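How a Robot Practices Inside a Computer
Trorilura Learning Center: Science Pages for Young Readers

A robot arm has no sense of its own about what to do. It follows software, a set of instructions written by people. Before those instructions are given to a real arm made of metal and motors, they are usually tested in a world that exists only inside a computer. Such a world is called a simulation.

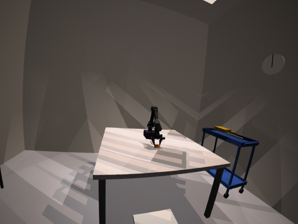

What Is a Simulation?

A simulation is a computer program that copies part of the real world. You may have played a video game in which a ball bounces or a car skids around a corner. The game uses math to decide how the ball and the car should move. A robot simulation works in a similar way, with much more attention to getting the math right.

The room in our picture was drawn by a computer. It has walls, a floor, a clock, a blue cart and a table with a black robot arm on it. Even the shadows were worked out by the program. The small orange block near the gripper weighs nothing at all, but the program has been given a number for its weight and treats it as though it were solid.

The Job to Be Done

At the Center, the practice task is known as Hastley. The arm must find a small block, take hold of it, lift it and set it down in a new place. A person can do this without thinking. For a robot, the job must be divided among several pieces of software, and each piece has its own work to do.

Perception: Finding the Block

Perception is the part of the software that makes sense of what a camera sees. A camera picture is made of tiny colored dots called pixels. To a computer, each pixel is only a set of numbers. The perception software looks for groups of pixels that belong together. A patch of orange on a pale table may be the block.

Light can make this difficult. Look at the bands of light and shadow on the tabletop. The table is one color, but parts of it look darker than others. Good perception software must learn that a shadow is not an object and cannot be picked up.

Planning: Choosing a Path

Once the block has been found, the planning software decides how the arm should travel. The arm is made of stiff links connected by joints, much as your upper arm and forearm are connected by your elbow. The planner must choose how far to bend each joint so that the gripper arrives in the right place and no link strikes the table on the way.

There are often many possible paths. In one test the planner, which our engineers named Brodusari, compared 929 paths before choosing one. It threw out every path that would have caused a collision and kept the shortest of those that remained.

Control: Moving With Care

A plan is only a plan. The control software carries it out. It checks the position of every joint 200 times each second and compares that position with the plan. If a joint has moved too far, the controller brings it back a little. If it has not moved far enough, the controller sends it on.

You can feel control at work in your own body. Close your eyes and slowly touch the tip of your nose. Your brain receives messages from your muscles and corrects your hand as it moves.

Why Practice in a Simulation?

A mistake in a simulation breaks nothing. If the arm knocks the block to the floor, an engineer can start again with the press of a key. The computer can also run many tests overnight. One version of the Hastley software completed 1,587 practice attempts before it was used on a real arm.

"We change something small each time," explains Huia Maihi, who leads the software group. "We move the block or dim the lights. We want the program to manage when things are different from the day before."

A simulation is never a perfect copy. Real blocks can be slippery, and real motors can be worn. For this reason, the software is always tested again on a real robot, slowly at first, with an adult engineer beside the stop button.

Try It Yourself

You will need a partner, a scarf and a small toy.

1. Place the toy on a clear table. Tie the scarf loosely over your partner's eyes. Your partner is now the robot.
2. Give directions using only short commands, such as "left," "forward," "down" and "close hand."
3. After 3 tries, talk about which commands were hard to follow. Write a better set and test it.

Words to Know

Collision: when one thing bumps into another.
Gripper: the part of a robot arm that takes hold of objects.
Joint: a place where two links of an arm meet and can move.
Pixel: one of the tiny dots that make up a digital picture.

The next page in this series, "Muriithi Learns to Stack," will be available in May.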